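Inventory

The flat above the Borance showroom measured 42 square metres, and the lease required that an inventory be left on the worktop before noon on Thursday. The form ran to 3 pages. It had a column for the item, a column for condition and a narrow column headed Remarks, in which she had so far written nothing.

She began with the bedroom. Bed frame, sound. Mattress, sound. Blind, stiff on the left side. Wardrobe, Zunuver, assembled by a previous tenant with one door hung upside down, so that the handle was at ankle height. She had opened it with her foot for four years. She wrote "door inverted" and moved on.

The hall took five minutes. Coat rail, sound. Meter cupboard, latch worn. The meter had been read that morning at 311 and she copied the figure out twice, once on the form and once on the back of her hand.

The kitchen was slower. Its contents fell into two classes: those that had come with the flat and those that had come with her. After four years the boundary was poor. The kettle was hers. The toaster was the landlord's, though she had replaced the lead. The Ertürk coffee pot had been in the cupboard when she arrived, with a note under the lid saying it belonged to whoever was reading. She had never settled what this meant in law. She put it in the box, took it out, and put it back in the cupboard with the note.

The shelving unit was listed on the original form, line 35: "rack, wire, black, two wooden shelves." It stood on the white table because there was no other place for it. In her first winter she had tried it on the floor, where it caught the hoover, and on the worktop, where it blocked the socket. On the table it did no harm. The mesh sides let the wall show through and the room looked no smaller for it.

She lifted down what she had kept on the top shelf -- the Pludeo instruction leaflets, a ball of string, a candle -- and wiped the wood along the grain. It had a paler patch where the candle had been. She looked at the condition column, considered the word "marked", and wrote "used".

The lower shelf held the fruit basket. It was plastic and yellow, with holes all the way round and a rim that went in and out like the edge of a pie. It was not on line 35 or on any other line. She could not recall buying it. She went back through the form with a pencil, item by item, and then through her own list, and the basket was on neither.

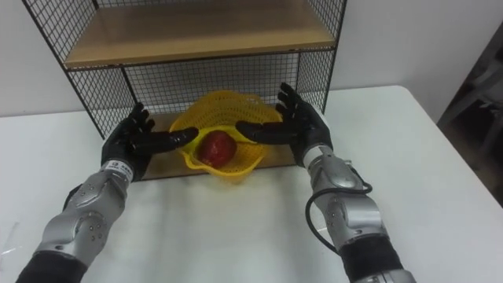
There was one piece of fruit left, a red one, and she had been leaving it until last for the journey. The train went at ten past two. She had allowed an hour for the walk to the station, which took twenty minutes with a suitcase and thirty with a suitcase and a box.

Under the printed lines the form allowed three blank ones for additional items. She wrote "basket, yellow, plastic". Under condition she wrote "sound". The pen stopped at the third column. A basket without an owner would go to the landlord by default, and he would put it in the skip behind the showroom with the lampshades.

She crossed the line out with a ruler and initialled the crossing-out, as the notes required. Then she tried the basket in the box. It would not go in flat. On its side it went in between the kettle and the towels, with the rim pressed slightly out of shape against the cardboard.

The fruit went into her coat pocket. She signed page 3, laid the keys across it and pulled the door until it clicked.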